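Table Setup Assistant, part-time (Golob site)

Ziseton is hiring two part-time assistants for the Gilach workroom in Golob. The job is laying out, clearing and cleaning work tables between sessions. Shifts are 6 hours, mornings or afternoons, and the contract runs through November.

What you will do
Cover each table with brown paper and change it when it gets marked up.
Set out trays, bins, cloths and small items from the day's list.
Wipe down, sort and put everything back on the right shelf at the end of the shift.
Write down anything missing or broken.

What we ask for
You can stand for most of a shift and lift a full storage box. You can read a printed list in English and follow it in order. Cleaning, kitchen or stockroom work is useful but not required. Training is paid.

Pay is $338 per week, with a bus pass included.

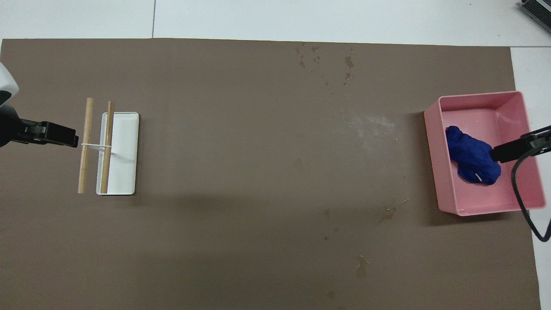

Posted by: Ziseton Hiring Desk

A typical table has a white tray and a pink bin on the paper, with a blue cloth in the bin. Other lists are longer and can take most of an hour to lay out.

To apply, send a resume or a short note about your past jobs to the Ziseton office, Trurnix Building, Room 2000, Golob. Say which shift you prefer. Applications close Tue 17 January. We will call everyone who applies, and interviews are held in the workroom.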